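4.2 Does the socket limit the second life of a desktop?

Refurbishers often say that office desktops are scrapped too early and that a change of processor would keep many of them at work. We doubt the claim in its usual form. The Itgate intake records list 3,896 desktops, of which 3,030 were sent straight to shredding. Shim and Vanags, who coded the records, found that the processor was named as the cause of retirement in only 691 of them. Even that number should be read with care. Staff could tick one cause only, and "processor" seems to have served as a catch-all for "slow."

To look past the tick box we opened 200 machines from the Bulline store and recorded what a technician would have to move in order to reach each part. Cases were laid on their side with the cover off. Figure 6 shows a tower with a Dell logo on the board, with the processor socket open and its lever and frame raised.
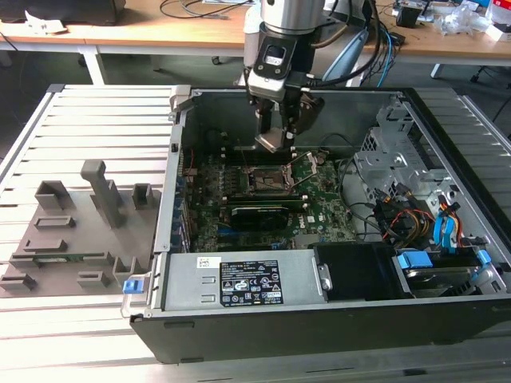 Access, then, is a weak excuse. In cases of this kind the socket can be reached once the cover and cooler are off, and blue plastic tabs and brackets mark several of the parts meant to be handled. Where we part ways with the repair literature is over what follows. An open socket is easy to photograph and easy to praise, but it says little about whether a faster chip exists that the board will accept, or whether anyone will pay for the hour of labor. The Kurine guidelines score a case on tool-free access alone, and we think this flatters the older towers.

Cables deserve more attention than they get. Power and data leads share the space near the drive cage, and our technicians complained about them far more than about the socket. We did not time this part of the work, so the complaint remains only that - a complaint.

Figure 6. Desktop tower on its side, cover removed, processor socket open. Power supply at lower middle, drive cage at right.

A reviewer of the April draft suggested that the Pärn scoring sheet would settle the matter. It might, but it was written for laptops, and we have seen no test of it on towers.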